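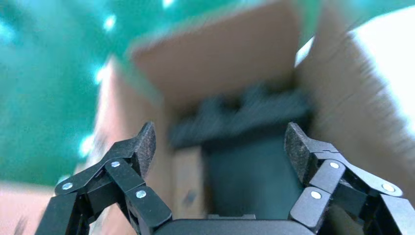

Minutes taken by the Secretary, Bratimdale Garden Club, June meeting

The meeting got going at 7:15 p.m. in the upstairs room at Hetmont Hall, a little behind time, as the parking lot was shared with a choir and everybody was too polite to take the last spaces. It was lovely to see so many of you on such a sticky evening.

Minutes of the last meeting were read and approved, with one correction: the peonies at the library are pink and were never meant to be white.

Money. The balance stands at $2567 after paying for mulch and the new hose reel. The plant sale did very well and we sold out of tomatoes before lunch (next year, more tomatoes!).

Library beds. The east bed is thriving and the west bed is sulking, as it does every summer. After a good long talk it was agreed to try 100 daylily divisions along the wall this fall and see what the deer think of them. Anyone with spare daylilies, any color, please pot them up by the end of August and label them if you can remember what they are.

Watering. We are still short of people for the early shift, and three mornings have no name beside them. The sheet is on the door.

Garden tour. We have 9 gardens signed up, including two out on Kvam Road that have never been on the tour before, and we are so pleased to have them. Tickets will be sold at Usavus Hardware again, and our warm thanks to everyone behind the counter there. The question of whether dogs may come along was discussed at some length and left for July.

Seed swap. Moved, seconded and passed that it go back to the spring. One member voted against and was very gracious about it.

Adjourned at 8:50 p.m. for lemon bars and iced tea.

Recent items
May minutes
Plant sale thank-yous
Daylily dividing: a short guide
Garden tour map and parking
Watering sheet, summer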